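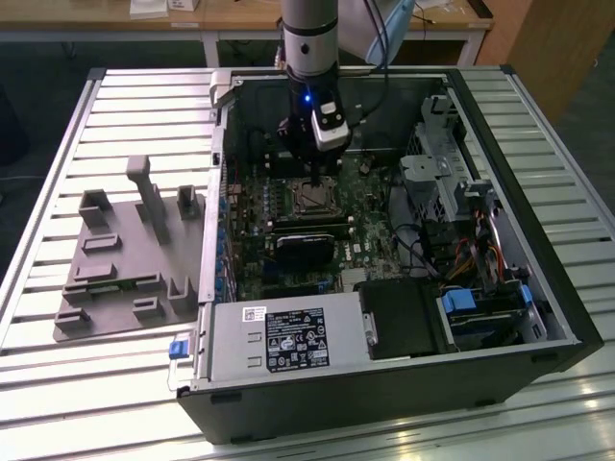
In October I decided that I will not throw away the old Dell tower. My plan was simple: open it, learn the inside, clean it, and then give it a second life in our reading room in Oltcombe. I am not a technician. I learned English from books and computers from their manuals, so please forgive me if I call some part by the wrong name.

The first thing I learned is to lay the case on its side. When it stands up, you work against gravity and every small screw wants to fall to the bottom. When it lies down with the panel off, it is like looking at a small town from a hill. I keep a cup for screws and I write on paper where each one came from. There were 27 on my list at the end.
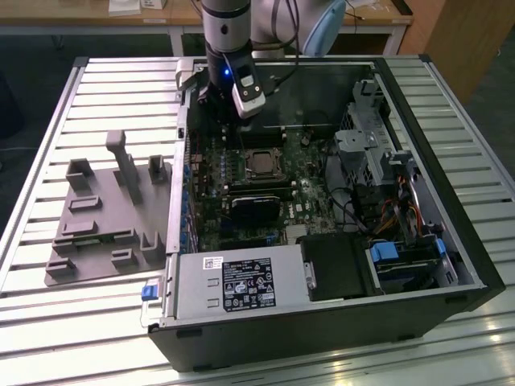

The tower with its side panel off. The blue tabs at the lower right belong to the drive carriers.

I like very much that the makers of this computer used blue for the parts which you are allowed to pull. There is a blue tab at the end of the power supply and there are blue latches on the drives. I wish more things in my house were made in this way. My washing machine, for instance, has no color that tells me anything.

The cables are another story. Before I unplug a connector, I put a strip of paper tape on it and write a number with a pencil. It is slow work, and it took me an entire evening with tea, but later I was grateful for every number.

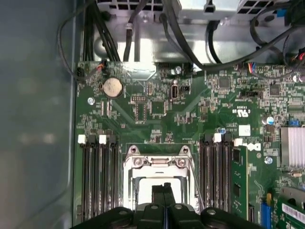
The coin battery I wanted to change in any case, because the clock was always wrong after a night without power. It is the cheapest repair I know. I bought mine from Alaoui, the small shop near the station, together with a soft brush from Sisico. The brush is good, but the handle is too short for the corners behind the drive cage. For those corners I used an old paintbrush, which cost me nothing.

I should also say one word about the graphics card. I was afraid of it. In the manual it is only one line, "release and lift", but my hands did not believe the manual. I read the page again, I touched the metal of the case first, and then I was less afraid.

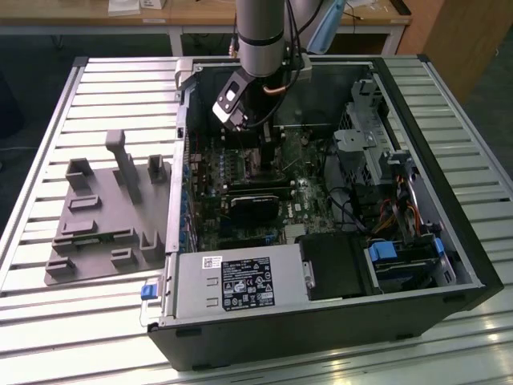

Dell logo on the board, to the right of the black graphics card.

Next I want to put in a larger drive and install Muvimico, the catalog program we use for our books. We have 1855 titles in the list now, and the old laptop needs 60 seconds to open it. If the tower can do it faster, I will write again with the result. If somebody knows a quieter fan for this kind of case, please leave me a comment.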